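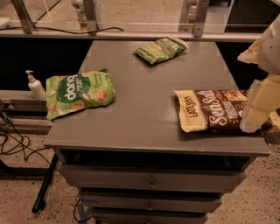 Figure 3. Three snack bags on the gray cabinet: dang rice chips (left), a smaller green bag (back) and Late July Sea Salt chips (right).

4.2 Where snacks land before they are put away

The drawers were what we set out to study. What kept pulling us back was the top! In the Kinelton homes, a low cabinet near the kitchen door collected more snack bags than any shelf or bin, and most of them lay flat, a little apart from each other, as in Figure 3. We found this delightful, and it changed how we wrote the rest of the survey.

Chip bags are odd things to store. They are light and puffy, they slide over one another, and they won't stand up in a shallow drawer unless something holds them. Of the 300 households that returned the October diary, 135 kept unopened bags on an open surface for at least one night (the Virkness diaries were fuller on this point, and we quote them at length in Section 5). Several people wrote that a bag lying face up gets eaten first – a remark we wish we had thought to ask about.

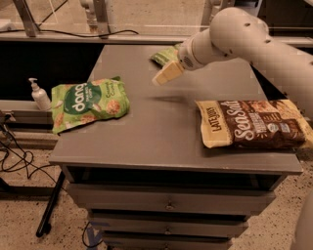
Figure 4. The same cabinet top, with the dang bag lying at a slant on the left, its corner over the edge, and the Late July bag lying lengthwise on the right.

Overhang came up again and again. A stiff box is either on a surface or off it, but a soft bag can hang a corner over the side and stay put, as the dang bag does in both figures. Our coders first marked such bags as "misplaced." We dropped that label after the pilot and now record only which edge is crossed, following the simple scheme in Żak.

The open compartment under the top deserves a word too. It is easy to reach and needs no pulling, and we had expected it to win easily over the drawers. The diaries were split, and some of the liveliest entries in the whole set argue about it. Small bags went in, large ones stayed up top. We would love to see this repeated with deeper furniture.

Filed under: Home & Storage Studies

Comments

Very happy to see overhang coded at all. Does the Nurnasell set use the same edge rule?

We keep ours in a basket and they still end up on top of the dresser.

Could you post the diary form? I'd like to try it with my class.

Contact the authors | © Kinelton Household Papers | Back to top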